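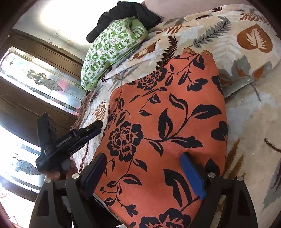
Call for participants: chores at home, one pair of grippers at a time

Can a machine make a bed yet? Fold a towel so it stays folded? Put a cushion back where it belongs? The short answer is sometimes, slowly, and mostly in rooms that were set up for it. We would love to change that, and we are looking for people in and near Clornley who want to help.

The Hedar Home Chores Study is run by a small team at Soylu, where we have spent the past year teaching robot arms to tidy. Our arms are now pretty good with boxes and cups. Soft things are another story! Bedding slides, pillows change shape when you squeeze them, and a blanket never lands the same way twice. People handle all of this without thinking, and we want to learn from how you do it.

What you would do

You carry out ordinary chores in your own home using a pair of hand-held grippers, one in each hand. Each gripper has two padded fingers and a camera that records what the fingers are doing. You squeeze, lift, place, let go, and move on to the next thing. Typical jobs are straightening a bed, arranging cushions, sorting laundry, clearing a table and loading a dish rack. It feels clumsy for the first hour – then most people find a rhythm and start inventing their own tricks, which we really enjoy seeing.

Please don't clean up for us first. We want real bedrooms and real kitchens, with your own patterned covers, odd corners and whatever light comes through the window.

Time and pay

We have places for 21 households. Each one takes on 8 sessions, spread over December at times that suit you. Participants receive $980 for the full set, paid in two parts, and if you need to stop early you are paid for the sessions you finished. We lend you the grippers and show you how to use them on the first visit.

Who can apply

You should be 18 or older and able to stand, bend and lift light items comfortably. Left-handed people are very welcome. No technical background needed. Everyone who lives with you has to agree to recording in the rooms you choose, and you can ask us to delete any session.

If you work in a store or stockroom, tell us that too. A second round, on shelf stocking and folding clothes for display, is being planned with Bretmont, and we are keeping a list of interested people.

How to apply

Fill in the form on the Hedar page by 29 November. Tell us which chores you do most, which rooms we could use, and which job you would hand over to a robot tomorrow if you could. We read every answer and will reply either way.

Posted 1 November 2019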